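Loading a brush and laying down colour: a first session with orange wash

By Daithí Keogh
May

Most people who take up brush work start with black ink and stay with it for months. I did the same. Colour is worth trying early though, and a single colour on plain white paper will teach you more about how much liquid a brush carries than a whole pad of black characters. This page covers one sitting: setting out the table, loading the brush from a dish, making short overlapping strokes, and putting everything away afterwards.

It assumes you have a brush or two and somewhere flat to work. You do not need any drawing ability.

What to get out

- A large brush with a full head
- One or two smaller brushes for later
- A shallow round dish
- Orange colour, liquid or in a tube
- White paper, a few sheets
- A board or mat to go under the paper
- A rack for the brushes
- A jar of water and an old cotton cloth

The colour can be anything sold for ink painting or watercolour. I use the Cabrera orange, which comes in a tube and thins easily, but a school watercolour will do for practice. Avoid acrylic. It dries hard in the base of the bristles and you will not get it out.

For paper, start with something ordinary. Thin absorbent paper of the sort sold for calligraphy drinks the colour as soon as the brush lands, and beginners tend to tear it. A heavier sheet is more forgiving. I buy the Flavden practice pack of 100 sheets and go through it slowly. Keep the thin paper for when your hand has settled.

Setting out the table

Put the board down first. A smooth, wipeable surface is best, and a pale one makes it easier to judge how strong the colour is at the edges of the sheet. Check that it doesn't rock. If it does, fold a bit of card and slide it under the low corner.

Lay the paper on the board with a slight turn if that suits your arm. There is no rule that says it must sit square. Right-handed people often find that tilting the top of the sheet a little to the left lets the elbow move freely.

The dish goes beyond the top corner of the paper on your brush-hand side. You should be able to reach it without passing a wet brush over the sheet. If you are left-handed, put it on the left. Leave a gap between the dish and the paper, as the first drips nearly always land there.

Stand the rack at the back of the table, where your sleeve won't catch it. Spare brushes hang from it with their tips down. A rack with a low rail or panel at the bottom takes up a bit more depth than you might expect, so measure your table before you buy one. Mine needs 13 cm from front to back and I had to move a shelf.

Water and cloth go on the other side from the dish. Keeping them apart stops you from dipping into the wrong one when your mind is on the paper.

Mixing the colour

Squeeze out a pea-sized amount of colour into the middle of the dish. Add water a few drops at a time from a teaspoon and work it in with an old brush, pressing out any lumps against the side. Don't use your good brush for this job.

You are aiming for something like single cream. Tilt the dish: the colour should run down slowly and leave a thin film behind it. If it leaves nothing, it is too thin. If it doesn't move, add more water.

Make more than you think you'll use. Matching a second batch to the first is fiddly, and a half-finished sheet in two different oranges looks like a mistake even when the strokes are good.

Loading the brush

Wet the brush in clean water first, all the way up the bristles, then press it on the cloth until it stops dripping. A dry brush put straight into colour only takes it up on the outside, and you get one good stroke followed by scratches.

Now lower the head into the colour. Hold the handle at a slant and press gently so the bristles spread against the bottom of the dish. Count to 3, roll the handle a quarter turn, and press again. Roll it once more and lift. 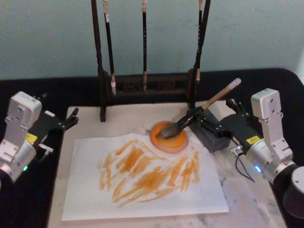
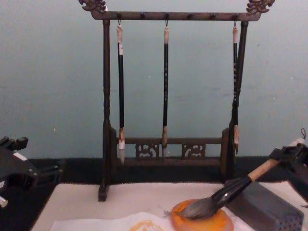 Before you go to the paper, draw the head across the rim of the dish to bring it back to a point and take off the extra. One wipe on each side is enough. If you wipe it four or five times you'll have taken out most of what you just put in.

A large brush holds a surprising amount. If a drop forms at the tip when you hold the brush upright over the dish, wipe again. If you can hold it there for a slow breath with no drop, it's ready.

Making the strokes

Start in the middle of the sheet. Put the tip down, let the bristles bend, pull towards you for a couple of centimetres and lift. Do another beside it, slightly overlapping the first. Then do a few on the diagonal.

Keep going without reloading and watch what happens. The first strokes are strong and wet. After six or seven they get paler, and the edges begin to break up. Use those paler strokes to work out towards the sides of the paper. That gives you a patch that is dense in the centre and thins out at either end, and it's a pleasant thing to look at even when there is no subject to it.

Reload and go back over the middle if you want it darker. Wait a minute or two first on absorbent paper. Going over a soaking patch lifts the surface into little rolls of fibre, and there's no fixing that.

Some points that come up often:

The strokes all look the same. You are probably using the same pressure each time. Try one with only the tip, then one with the head pressed down to half its length.

The colour pools at the end of each stroke. You're stopping before you lift. Start lifting while the brush is still moving.

There are bare streaks inside the stroke. The brush is running dry or the bristles have split. Some people like this effect - it has its uses for bark and grass - but if you don't want it, reload and shape the tip again on the rim.

Specks on the board. Wipe them with a damp corner of the cloth before you change sheets, otherwise the next sheet picks them up on its underside.

Give it around 20 minutes. After that most people's hands get tired and the strokes get careless. Two short sittings in a week are better than one long one.

Changing to a smaller brush

Once the large patch has dried you can add finer marks over it. Take a slimmer brush from the rack and load it in the same way, but with less pressure in the dish. Small heads fill quickly. Hold it more upright and rest your little finger on a dry part of the paper if your hand shakes.

Try thin vertical lines first, then short flicks. If the colour underneath spreads when you touch it, it is still damp and you should leave it longer. I generally hang the sheet up and come back in the evening.

Cleaning and putting away

Rinse each brush under cool running water with the tip pointing down. Hot water softens the glue that holds the bristles in. Press the head between finger and thumb and keep rinsing until the water runs clear. Orange stains pale bristles a bit whatever you do, and the stain won't affect the next colour once the water is clear.

Squeeze out the water with the cloth, shape the head to a point with your fingers and hang the brush up. Brushes should always dry with the tip down. Stood in a jar with the bristles upwards, they hold water at the base and sooner or later the hair comes loose.

The big brush takes longest. Mine needs a full day and sometimes more in damp weather. Don't put it in a roll or a box until it's dry right through.

Leftover colour can stay in the dish if you cover it with cling film. It will keep for a day or two. If it dries out, a few drops of water will usually bring it back, though it goes grainy after the second time. Wipe the board while the splashes are fresh.

Write the date and the brush you used on the back of each sheet in pencil and keep them in a folder. I have 33 from last winter and the early ones are useful to look at when I think I'm getting nowhere.

Related pages
Choosing a brush rack for a small table
Practice paper compared: Flavden and Histimton
How to rescue a split brush
Grinding an ink stick by hand
Notes from the Prarnov beginners' class

Contact | Copyright Daithí Keogh | Back to top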